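I go through a lot of blue tape. Most of it goes on tabletops, marking out where things belong, and for years I bought whatever was closest to the register. Then a friend left half a roll of Lolura blue tape at my place in July, I used it up in a weekend, and I have since bought enough of it that I feel qualified to write about it at length. I love this stuff! It has a couple of habits you should know about, too, so I'll get to those.

## What I use it for

My workroom is the back half of a shop unit in Brirkadwood, with one big gray worktop that has to serve for everything: cutting fabric, sorting hardware, wrapping orders, gluing up the occasional picture frame. The only way I stay sane is by splitting the surface into four zones with a cross of tape. Uncut stuff goes in one, finished stuff goes in another, tools get the third, and the fourth is for whatever I'm working on right now.

I used to do this with pencil lines (rubbed off), then chalk (everywhere, on everything, including me), then a cheap white masking tape that I could barely see under the lights. Blue on gray is a huge improvement. I can find the lines out of the corner of my eye while I'm reaching for scissors. 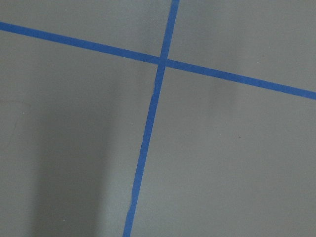 ## Laying it down

The tape comes off the roll smoothly, with just enough pull that you don't end up with three feet of slack stuck to your sleeve. It tears by hand with a little twist of the wrist, and if you want a clean end you can run it over a metal ruler.

My method is quick and a bit sloppy:

- Wipe the surface and let it dry.
- Stick one end down, pull out the whole length, and hold it tight just above the surface.
- Lower it in one go, then rub from the middle outward with the side of your fist.
- Lay the second strip straight over the first. I don't bother cutting it at the crossing.

If you lift and reposition, do it in the first minute or so. It's very forgiving at that stage, and I have pulled up a whole strip and laid it again without losing any stick that I noticed. I never measure, so my crosses lean one way or the other and the corners don't come out square. For sorting things into piles it makes no difference at all. If you need right angles, get out a framing square first and draw yourself a faint guide.

The overlap is thin enough that I can slide a sheet of paper across it without catching. That was my big complaint with the Purves tape I used before, which was thicker and had a crinkly texture, so two layers made a real bump. The Purves did tear more neatly, I'll give it that. I still keep a roll for labeling boxes.

## How the edges hold up

The straight runs stay good for a long time. I love a crisp edge, and most of what you get from this tape is exactly that, a clean line of strong medium blue with no printing on it and no shine.

The weak point is any spot where you didn't press hard enough. The edge lifts a little there, then it frays, and pretty soon you've got a ragged bit where there used to be a line. I'm hard on my worktop — boxes get dragged, elbows get leaned on, a steel ruler gets shoved around all day — so I take some blame. But a careful rub along both sides when you lay it, and not only down the center, makes a big difference. An old plastic card is perfect for this.

Lifted edges also collect fluff. If you work with thread or fabric, expect to pick bits off now and then.
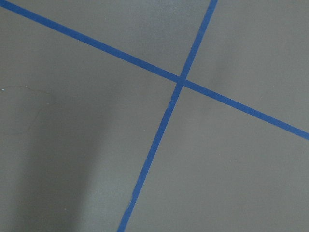 ## Taking it up again

I was nervous the first time. I'd left a strip down for 24 days, well past what I'd risk with other tapes, and I was braced for an afternoon of scraping. It came up in one long pull, low and slow, folded back on itself. There was a faint line of stickiness where the two strips had crossed, and that wiped off with a damp cloth and a drop of dish soap.

Ragged places are the exception. Where an edge has torn, the pull tends to split along the tear and you get a skinny ribbon instead of the full width. Start from the other end if that happens. It works for me nearly every time.

I've only tried it on my own worktop, a painted door, and the lid of a storage bin, all fine. I wouldn't put it on raw wood or wallpaper without testing a corner somewhere.

## Buying it

I get mine from Caresis, the hardware place on the edge of town, where a single roll is almost 17 dollars if you buy the long one. That's more than I'd ever paid for tape, and I did stand in the aisle for a while thinking it over. But the long roll lasts me ages, and I redo my lines far less often than I did with the cheap stuff.

They sell a wider version as well. I tried it once and found it ate up too much of the worktop, though it would be great on a floor. The narrow one is the one I'd get for a table, and I've got two spare rolls in the drawer already.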